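Sobre nós

A Cuvico é uma pequena casa de tecidos estampados para mesa. Começámos em agosto, numa sala alugada por cima de uma padaria, com dois rolos de algodão e uma impressora que aquecia demais. Eu, Zixuan Jin, faço os desenhos e as cores. O Arvid Dalen corta, cose e responde às encomendas. Nenhum de nós nasceu em Portugal, e por isso pedimos paciência com o nosso português — estamos sempre a aprender.

O nosso catálogo tem hoje 115 estampas. Dezanove delas são inspiradas em pinturas: céus de noite, rios, jardins, barcos no porto.

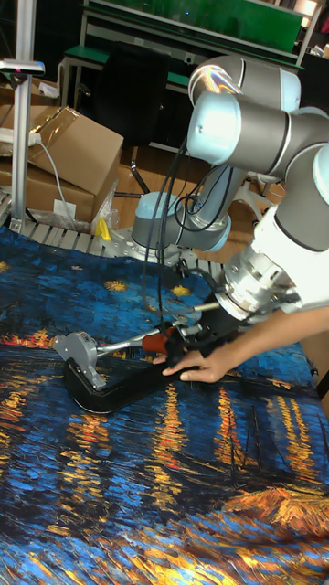

Os azuis escuros são os mais difíceis de imprimir. Se a tinta é pouca, ficam cinzentos; se é muita, o amarelo e o laranja perdem a luz. Para cada estampa nova fazemos duas provas, e lavamos as duas antes de decidir. A linha Barko é para mesas grandes e a linha Prilex é para mesas redondas.

Também fazemos toalhas por medida. Escreva-nos com o comprimento e a largura da mesa, e diga quanto tecido deseja que caia dos lados. O Arvid responde normalmente de manhã, antes das dez.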